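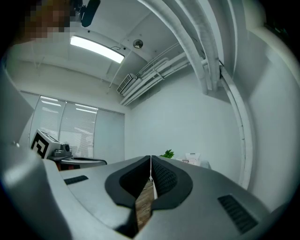
I've been putting off writing up the Troller hand-held gripper because I wanted to use it long enough to get annoyed with it. Well, I'm annoyed with it now, and I still like it, so it's time.

First the boring stuff. We bought 2 of them through Furnbridge, who were quick and who packed them like eggs. You squeeze, the pads close, your demonstration gets recorded. We use ours for practice pick-and-place work before anything goes near the arm, and I had one in my hand most afternoons through May.

The grip is great. I have small hands and was ready to complain, but 40 minutes in I'm fine. After that my thumb starts to talk to me, and I stop, which brings me to what I really want to review: the rule booklet. Yes, there's a booklet! It's called "Good Practice for Hand-Held Work" and it's 17 pages, and I think it's the best and most irritating part of the whole purchase.

Some of the rules are terrific. Check both pads before every session, and wipe them with a barely damp cloth. Run your cable so it has slack at the wrist and can't get between the pads when they close. (I ignored that one for a week. Don't.) Leave the vents clear, so no resting your other palm on the housing, which I do without thinking about it. And agree on who has the stop button before anyone picks up a tool in the same room as a powered arm. We now say it out loud, name and all, and it felt silly for a day or so and then it didn't.

Then there's the rule about floor tape. The booklet wants a marked line at the full reach of the arm plus a margin, and nobody holding the gripper may cross it while the arm has power. Fair enough, I'm all for it. But it gives the margin as 600 mm in the text and leaves it off the drawing completely, and the drawing is what people look at. My colleague Zhenhua Pan taped our room from the drawing, I came in after lunch and taped it again from the text, and we had two lines on the floor and a pretty good argument. Please just fix the drawing, Troller.

I also don't love the logging rule. They want a note every time you drop something, including what it was and how the pads were sitting. I see the point – drops tell you when the rubber is going – but with a long session it turns into homework. We cut it down to a tally mark and a note at the end if anything looked odd. That's against the letter of it, so I'm confessing.

How does it compare? I borrowed a Skundwood for a while last year. It was lighter, with a softer trigger, and I'd pick it for pure comfort. Its safety advice was a single folded sheet that mostly told me to read the safety advice. The Xie is somewhere in the middle and I only had it for a morning, so take that for what it's worth.

Things I'd change on the Troller: a trigger lock you can work with gloves on, spare pads in the box, and a booklet that lies flat. Ours is held open with a roll of tape.

Would I buy it again? Yep. Four stars for the gripper, four and a half for the rules, and I'll bump that up to five when the drawing has a number on it. If anyone has found a good pad cleaner that doesn't leave the rubber slick, let me know in the comments, please!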